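Tukville widens textile drop-off to padding and felt

Tukville's recycling center will accept foam sheet, felt and other padding at its textile counter from October, the town's public works office said. Until now the counter has taken only clothing, bed linen and curtains, and padding has gone to general refuse.

The change follows a trial at the Murnton transfer station, which collected 3,469 pounds of padding over 13 weeks. Bijan Rashti, who manages waste contracts for the town, said contamination in the trial loads was low enough for the material to be baled and sold to a processor.

Sorting will be handled by Wasilewska under its existing contract. The firm shreds felt for carpet underlay and passes foam to a bonding plant. Loads containing oil, paint or mold will be rejected at the counter.

"Staining by itself is acceptable," said Parvathi Joseph, the firm's intake supervisor. "Residue that transfers to a glove is a reason for rejection."

The fee is unchanged at $8 per carload for residents. Commercial users will be charged by weight at the scale house. Pieces must be no longer than 17 inches on any side, a limit set by the feed opening of the shredder. Larger sheets can be cut at home with a utility knife. Glued backing boards, zippers and metal fasteners must be removed first.

Light brown stains and smudges on a white padded sheet. 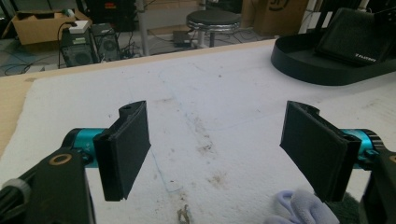 Hours and access

The textile counter opens at 8 a.m. and takes its last load at 3:30 p.m. Entry is by the north gate. Mattresses and upholstered furniture are still collected separately and must be booked through the public works office.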